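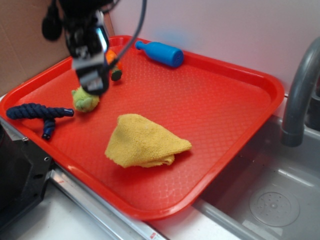
Figure 3. Gripper above a green plush toy on a red-orange tray.

4.2 Partner identity and bid premiums

The baseline estimates in Section 4.1 treat all bidders as alike. We now separate sole bids from joint bids, and within joint bids we ask whether the presence of a state-backed partner changes the premium paid over the target's undisturbed share price. The full sample holds 1567 takeover offers for listed energy and mining firms. Of these, 200 were made jointly by two or more buyers.

Joint bids are not spread evenly over the sample. They cluster in deals where the target holds undeveloped reserves and where the cost of bringing those reserves to market is large compared with the target's own value. The Orneo offer for Kasprzak is typical in this respect. Orneo already owned a minority stake in the field, and its partner, Mirkent, brought a long-term purchase contract for the output. The price was raised once, after the target's board rejected the first approach.

We match each joint bid to a sole bid in the same subsector, using target size, debt ratio and prior-year return. Matches are drawn with replacement, and standard errors are taken from 500 bootstrap draws. Offers in which the bidder held more than half of the target's shares at the start are dropped, as the premium in such cases reflects minority protection rules more than competition.

The matched estimates show a higher average premium for joint bids. The gap narrows once we control for purchase contracts of the Mirkent type, and it is no longer significant at the five percent level when state-backed partners are excluded. We read this as weak support for the access hypothesis: bidders pay for the partner's market as well as for the target's assets.

One limit should be noted. Bids that were discussed but never made public do not enter the data. Rovar, for instance, confirmed talks with two possible partners before going ahead alone - we code this as a sole bid. Recoding all such cases as joint leaves the sign of the main coefficient unchanged but widens its confidence interval.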